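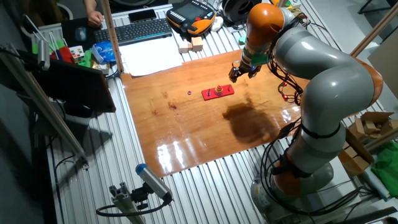

Do I need to know how to program before I can teach the arm a task?
All you need is a steady hand and a bit of patience. The arm records the path you show it, and the software takes care of the rest.

Home | Setup | Teaching | Playback | Care

Section 4. Teaching a Ring Task by Hand

Stacking rings on a peg is our favorite first lesson. The moves are small, and you get to practice both grasping and lining up. Give yourself 25 minutes for your first set, and have fun with it!

Before you start
1. Clear the path between the loose ring and the peg plate.
2. Set the speed limit to Low in the Vurna menu.
3. Find the stop button and keep your free hand near it.

CAUTION: Keep your fingers out from between the gripper tips at all times, even in hand-guide mode.

Recording a demonstration
4. Press Guide. The arm goes soft and will follow your hand.
5. Hold the arm above the gripper, never by the cables, and bring it over the ring.
6. Lower it slowly, close the gripper, and pause for a breath - the pause makes a clean mark in the recording.
7. Lift straight up, carry the ring over to the peg, and lower it until it settles.
8. Open the gripper, back away, and press Save.

NOTE: A wobble on the way across is fine. A wobble right over the peg is worth a retake. 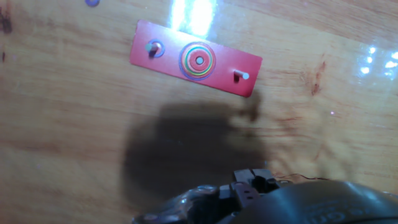 Soledad Garrido

Checking the wrist view
The wrist view is a wonderful helper once you get used to it. Both fingertips should show at the bottom, with the red plate ahead of them. Shadows and glare on a shiny tabletop can hide the edge of a ring, so try moving a lamp before you touch the camera settings.

9. Open Wrist View and check that you can see both pegs.
10. If a peg is hidden, press Guide and raise the arm a little.
11. Shift the plate slightly between demonstrations. Variety really pays off here - our Birkett test set of 36 recordings got much better once we stopped lining the plate up so neatly.

Driving it from a distance
12. Switch from Guide to Remote and wait for the tone.
13. Use short taps on the controls for the last part of the move down.
14. Let go of the controls to hold position.

CAUTION: Never switch modes while the gripper is holding a part.

If playback stops with message 39, the saved path begins too far from where the arm is now. Guide it back to the start point and press Play again.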